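Trorden 机器人工作室开放日参与者及现场助理招募

Trorden 机器人工作室将于5月举办开放日，现面向社会招募参观体验者和现场助理。开放日的主要内容是双臂机器人在家居环境中的遥操作演示，任务以衣物整理为主。演示由 Mathis Le Goff 负责，报名和现场安排由 Zaid Farah 负责。

一、活动内容

当天安排2场演示，上午一场，下午一场，内容相同。每场分为讲解、演示和体验三个环节。讲解环节介绍遥操作的基本方法和安全要求；演示环节由工作室人员操作机器人，完成挂取外套、移动衣架等动作；体验环节由参与者在工作人员陪同下轮流操作手柄，控制机器人手部的开合和移动。

体验结束后，请参与者填写一份问卷，内容涉及操作手感、疲劳程度和对家用机器人的看法。问卷不记名，结果用于 Cifuentes 项目的界面改进。

二、招募对象

1. 参观体验者：每场8人。年满18周岁，双手活动无障碍，能听懂普通话讲解。不要求有机器人或编程经验，有过手柄游戏经验的也可以报名。容易晕动或装有心脏起搏器的，请在报名时注明，我们会安排只参观、不操作。

2. 现场助理：共2人，全天在场。负责签到、引导、在两轮操作之间把衣物挂回原位，并协助整理地面线缆。需要能久站，做事细致，服从现场安全安排。理工科在校学生优先，有展会或实验室工作经历者优先。

三、报酬与补贴

现场助理报酬为每人400元，含午餐，活动结束后一周内转账支付。参观体验者不收费，也不发放报酬，工作室提供饮用水和一份纪念品。交通费用自理。

四、时间与地点

上午场9:30开始签到，下午场14:00开始签到。现场助理请于8:30到达，先熟悉场地和流程。地点为 Farkwood 创意园内 Trorden 工作室，从园区南门进入后按指示牌步行即可。园区内停车位有限，建议乘坐公共交通。

五、注意事项

请穿平底鞋，不要穿拖鞋或高跟鞋。长发请扎起，手链和长项链请提前取下。演示间面积较小，大件行李请存放在前台。未经工作人员允许，不要进入机器人的活动范围，也不要跨越地面线缆。可以拍照，请关闭闪光灯。

六、报名方式

请在 Skernuvetti 活动平台搜索“Trorden 开放日”，填写姓名、联系电话、希望参加的场次和报名类别。申请现场助理的，请另附一份简历，并注明能否全天到场。体验者按报名先后确认，助理由 Zaid Farah 电话沟通后确定。名额满后报名通道关闭，未入选者不再另行通知。确认后如不能到场，请提前一天在平台取消，以便递补。

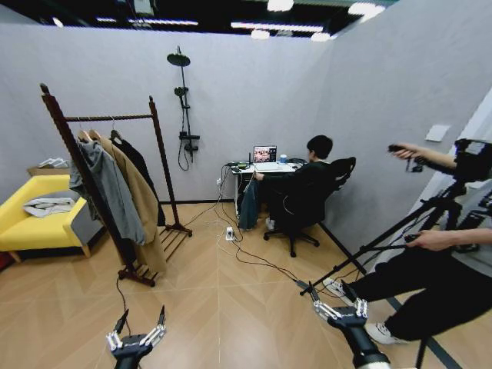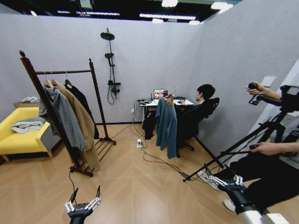
演示间：机器人双手与左侧的衣架，架上挂有三件外套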